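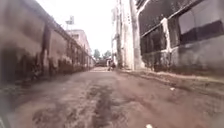
*An unpaved lane between high walls.*

**Destus** is a style of street music from the old quarter of Brosham, built on hand drums, call-and-response singing and a wonderfully loud brass line. Bands usually have seven players, and a good one can fill a whole block with sound!

## Sound

Most tunes sit on a five-beat pattern called the *kerness* – the drummers start it alone, and everyone else piles in on the third round.

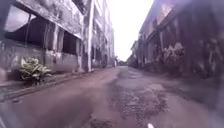

The horns then trade short phrases with the singers, getting faster each time around. Lyrics are often made up on the spot, and the best verses are remembered and sung for years.

## Recordings

The style was passed on by ear until 2000, when the Kwofie label put out its first cassette. Its catalog has since grown to 230 tracks, many of them thrilling live takes with the crowd singing along.

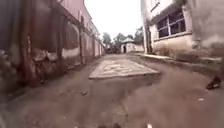 ## Festival

Bands gather in Brosham every October for a night parade that ends with all the drummers playing the kerness together.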